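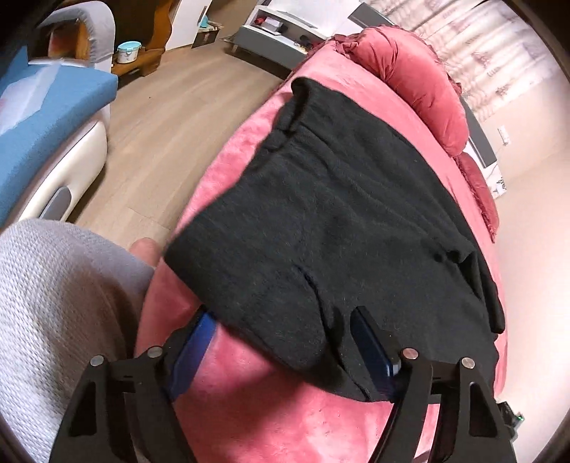
One reader of this blog, Lalik, wrote in to ask why a written rule is needed at all for something as ordinary as handling a garment on a bed. A person learns it at home without a manual, the message ran, so a gripper should be able to learn it the same way.

The question deserves a considered reply. Our practice at Panent is set down in a short code of 13 clauses, last revised in October. It applies to every demonstration made with a hand-held gripper in a lived-in room. Clause 4 asks that cloth be taken by the hem or by a clear fold, and that the fingers be closed slowly. Clause 7 requires that no one speed up, repeat or tidy a movement in order to make the record look better. A failed grasp is kept and marked as such.

The last of these is the clause most often questioned. In the previous review, 89 of 1,245 demonstrations had been restarted without a note. They were withdrawn – a costly decision, though in my view the correct one.

Dark fabrics receive a clause of their own. Folds are harder to tell apart in black cloth, and operators are asked to pause before the first contact.

The Zinetti guidance differs from ours on resting time between sessions. I shall compare the two texts once the new edition has been issued.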